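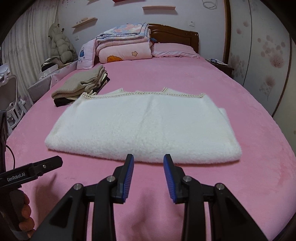 From: Slavica Kolev
To: Dulia Street Laundry Exchange list
Subject: Re: [dulia] Wool and fleece cycle, and the drain pump on no. 6

Vinh,

Answers in order below. I've trimmed your message a bit so people on the digest don't have to scroll.

Vinh Nghiêm wrote:
> I did a load of fleece throws on machine 6 on Monday
> and it stopped with water still in the drum. The display
> said to check the filter. I opened the flap at the bottom
> and got a wet floor for my trouble. Is there a trick to it,
> and who do I report it to now that Panasiuk is gone?

There is a short drain hose behind the same flap, to the left of the filter cap. Pull it out, hold it over a shallow tray, take the plug off and let it run until it stops. You will have to put the plug back and empty the tray a few times if the drum is full. After that the cap can be unscrewed with only a cupful or so coming out. The tray is on the shelf over the sink.

Fleece sheds a lot the first few times it is washed, and the filter on that model is small. If you are washing new throws or anything with a long pile, please clean the filter when you're done, even if the machine finished normally. Machines 1 through 4 have the bigger filter and cope better.

Repairs now go to Trandell. Their number is on the new sticker on the side of each machine. Please read them the number on the sticker and not the one stamped on the door, which was Panasiuk's own numbering. The pump was replaced in November, so if it stops again with a clean filter they should come out under the warranty. The bill for that job was $647 and I don't want to pay it twice.

> Also, what temperature are people using for this stuff?
> The care label on mine says 40 but my sister swears
> by cold and says 40 ruins it.

I wash mine at 30 on the delicate cycle, with half the usual amount of liquid detergent and no softener. Softener leaves a coating and the pile clumps. Spin at 800 or lower. I've done a few things at 40 by mistake and they came out all right, so I wouldn't worry much about one load. The dryer is what does the damage. Keep it on the lowest setting, take things out while they are still a little damp, shake them hard and lay them flat. Once the tips of the fibers have melted together there is no fixing it. A soft brush helps if they are only matted.

White things should go in by themselves. I have a cream blanket that has been faintly gray ever since I put it in with a pair of navy sweatpants.

> Last thing, do we still get a discount on detergent
> through the exchange, or did that go away too?

We still get it, but through Colterar now. The 5 liter bottle is $49 and they deliver free when the order is over a certain amount, so I put everyone's orders together. Send me what you want by Friday noon. Please write the name of the product as it is in their list, since last time three people asked for "the blue one" and there are two blue ones. The wool and delicates liquid is out of stock until next month. I have most of a bottle in my cupboard if anyone is stuck.

For everyone else on the list: the fund stands at $840 after the pump. That covers the yearly service on all the machines but not a new dryer belt, and the belt on the dryer by the window has been squealing. I've asked Trandell for a price and will post it when they answer.

The door code is changing as well. I'll send the new one to each household separately, so please don't ask for it here, the archive is public.

Slavica

--
To leave this list, send an empty message with the word "unsubscribe" in the subject line.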